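Flasero Bench Power Kit
Installation and Use Guide

Section 4: Placing and connecting the power strip

This section covers the Masau and Bastos versions of the kit. Complete Section 3 (Checking the wall outlet) before you start. Keep the bench clear of liquids until all steps in this section are finished.

A strip may be used lying on the bench top or fixed to the rear edge with the supplied clips. Both positions are covered below.

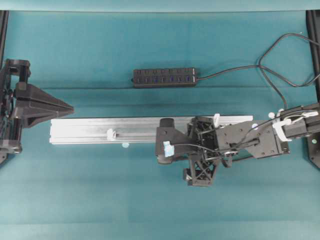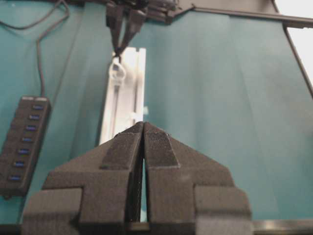 4.1 Before you begin

Check that the following items are in the carton:

Power strip with attached cord
Two mounting clips, marked L and R
Four clip screws
Cord guide, adhesive backed
Rating label, spare
Port covers, one bag

You will also need a Phillips screwdriver, a pencil and a tape measure. A power driver may be used for the pilot holes. Do not use one to tighten the clip screws.

CAUTION: Do not install the strip if the case is cracked, if the cord jacket is cut or flattened, or if any port is loose in its seat. Return it to the dealer in the original carton.

4.2 Choosing a position

1. Set the strip on the bench with its long side parallel to the rear edge.

2. Measure from the end of the strip to the wall outlet along the path the cord will take, including any drop behind the bench. The cord must reach with slack. If it does not, move the strip or the bench. Do not add an extension cord.

3. Leave at least 75 mm of open space in front of the ports. Large plug-in adapters may need more. Test the position with the biggest adapter you plan to use before you mark any holes.

4. Keep the strip away from heaters, soldering stands and the exhaust side of any equipment with a fan.

NOTE: A cloth or mat under the strip is acceptable if it lies flat and does not cover any part of the case. Do not fold a cloth over the strip or tuck one around its sides.

4.3 Fixing the strip to the bench

Skip to 4.4 if the strip will stay loose on the bench top.

1. Unplug the strip.

2. Hold clip L at the cord end and clip R at the opposite end. The open side of each clip faces up.

3. Mark the screw positions with a pencil. The two clips must line up along a straight edge. A strip forced into clips that are out of line will bow, and the ports may not grip correctly.

4. Drill pilot holes to a depth suited to the bench top. For tops less than 27 mm thick, put tape on the bit as a depth stop.

5. Drive the screws by hand until the heads are seated. Stop there. Overtightening distorts the clip.

6. Press the strip down into clip L, then into clip R. Each clip should click.

7. Pull up gently on both ends. If either end lifts out, remove the strip and check the alignment again.

CAUTION: Do not drill through the strip case or run screws through it at any point. The case has no mounting holes.

4.4 Routing the cord

1. Run the cord from the strip to the rear edge of the bench by the shortest clear path.

2. Clean the area where the cord guide will go and let it dry. Peel the backing and press the guide down for 31 seconds.

3. Lay the cord in the guide and close the cover.

4. Check that no bench leg, drawer or caster can pinch the cord. On height-adjustable benches, move the top through its full travel while you watch the cord. It must not pull tight at the highest setting or touch the floor mechanism at the lowest.

Do not staple the cord, coil it tightly or run it under a rug.

4.5 First power-up

1. Make sure nothing is plugged into the strip and the strip switch is off.

2. Plug the cord into the wall outlet.

3. Turn the switch on. The indicator comes on within a few seconds.

4. Plug in one low-power item, such as a desk lamp, and check that it works. Repeat at each port.

5. Turn the switch off, connect your remaining equipment, and turn the switch on again.

If the indicator does not come on, unplug the strip and go to Section 7, Faults 71-A and 71-B.

4.6 Load limits

Add up the ratings of everything that will run at the same time. The total must not exceed the figure on the rating label. If equipment is marked only in amps, use the conversion chart in Appendix B.

Do not connect any of the following:

Space heaters
Air compressors
Another power strip
Equipment with a damaged or repaired plug

The overload cutout trips when the limit is passed. To reset it, switch off the connected equipment, wait for the strip to cool, and press the reset button once. If it trips again, reduce the load.

4.7 Routine checks

Carry out these checks every month, and again after the bench has been moved:

1. Unplug the strip and wipe the case with a dry cloth. Do not use solvent or spray cleaner.

2. Look for discoloration near the ports.

3. Fit covers to any ports not in use.

4. Check the clip screws by hand.

5. Confirm that the rating label can still be read. Apply the spare label if it cannot.

Replacement clips and cord guides can be ordered from the Flasero parts desk in Brevovville. Give the model name and the code on the underside of the strip. The cord is not a replaceable part.

Continue to Section 5, Grounding the bench frame.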